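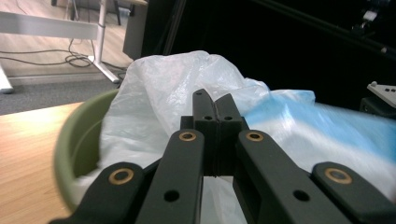 The Botineo Pail Liner is a flat-packed plastic liner for small open buckets and round food-waste bowls, supplied by Pritchard in cartons of 1,000. The film is white and translucent. White was kept when the line was revised, as it is easy to find against dark surroundings: a sliver of it showing in the gap between two black parts can be picked out at a glance, so torn scraps are less often left behind in drawers, hinges and dispenser slots. Clear film, which we sold until the revision, was regularly missed during cleaning.

Item number: 541
Nominal size: 4 gallons
Finish: translucent white
Bottom seal: flat, single weld
Closure: none (fold or knot)
Supplied: flat, interleaved
Carton quantity: 1,000

Choosing a size

Liner sizes are given by the volume of the container they fit, filled to the rim. The sizing assumes a straight or slightly tapered wall. For a wide, shallow bowl, volume is a poor guide. Measure the distance around the outside of the rim and halve it. The result must be less than the flat width of the liner, or the mouth will not pass over the rim. Then measure from the center of the base, up the inside wall and over the rim, and add the overlap you want to fold down.

Flat width and length are printed on the carton label. They are measured at room temperature with the film unstretched. Do not size a liner by how far it can be pulled. Film that is held in tension over a rim tends to split at the bottom weld when weight is added.

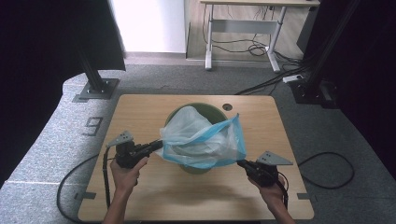

Excess length is a smaller problem than excess width. Extra length can be folded outward and down. Extra width gathers into pleats along the wall, and wet peelings collect in them. If the liner is much too wide, gather the slack at one point on the rim and twist it once before folding.

Fitting

1. Separate the top liner from the stack at the open end.
2. Rub the two layers between the fingertips until they part.
3. Open the mouth fully and draw the liner through the air once to fill it.
4. Lower it until the weld rests on the base of the container.
5. Fold the mouth over the rim on all sides.

Do not trim the bottom corners. A cut across the weld voids the leak rating for that liner.

Container color

We are often asked whether the liner needs to match the bucket. It does not. The film lets the color of the container show to some degree, and sites that sort waste by color can usually keep one liner for all streams. A green bucket lined with translucent white film, set on a light wooden tabletop, is still recognizable as the green bucket.

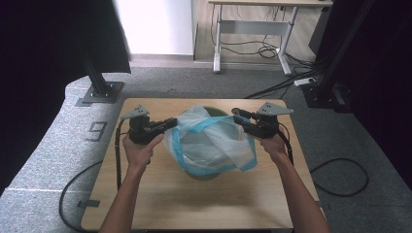 Kitchens with several streams should decide on container colors before ordering. Siwan Kneath's team at the Alow site uses green for food scraps and keeps it to that, with one liner size throughout. The arrangement is easy to check from standing height, where a green bucket with a white translucent liner reads as both the correct container and a lined one. Lids at Alow are stored separately and fitted at the end of the shift.

Storage

Keep cartons closed, dry and out of direct sun. Do not stack other goods on an opened carton. Liners that have been stored below freezing should be brought to room temperature in the carton before use.

Ordering

Orders received by noon on Friday ship the following week. For mixed pallets with Urkus lids or pails, contact Abena Acheampong in trade sales. Part cartons are not sold.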